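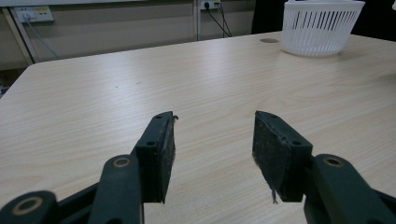
Light wood-grain tabletop with a white plastic basket.

Home | Products | News | Stores | Contact

We use cookies to remember your settings. Accept | Decline

Jondex to Offer Free Table Care Evenings at Its Ilholm Store

ILHOLM, Sunday, August 10, 2025. Jondex, a retailer of household furniture, will hold three free evening classes on the care of wooden tables at its Ilholm store later this month. Each class has room for 20 people and lasts 90 minutes.

The classes cover everyday cleaning, water rings, light scratches and when to leave a repair to a professional. They are open to anyone, including people who bought their furniture somewhere else.

"Most of the tables that come back to us have been scrubbed too hard," said Hsin-yi Chuang, who manages the Ilholm store. "A damp cloth and a dry one will do for most days. We want to show people that before they buy a stronger cleaner."
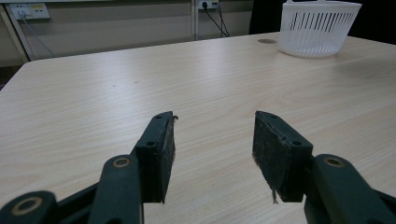 Participants may bring a loose leaf or a small side table for advice. Larger pieces can be discussed from photographs. The store will supply cloths and a printed care sheet, which will also be available at the Hamdan and Zindov stores from the first class onward.

The care sheet draws on 126 questions sent in by customers over the past year. Heat marks and sticky residue were the most common topics.

"People kept asking the same things at the counter," said Tien-fu Lam, head of customer service at Jondex. "It made sense to write the answers down."
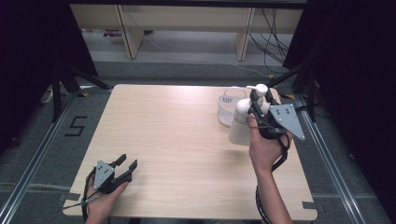

A spray bottle and a clear plastic container on a light wooden table.

Places can be reserved in person or by phone at the Ilholm store. Classes at Hamdan may follow if there is enough interest.

Media contact: Tien-fu Lam, Jondex Customer Service

© 2025 Jondex. All rights reserved. | Privacy | Back to top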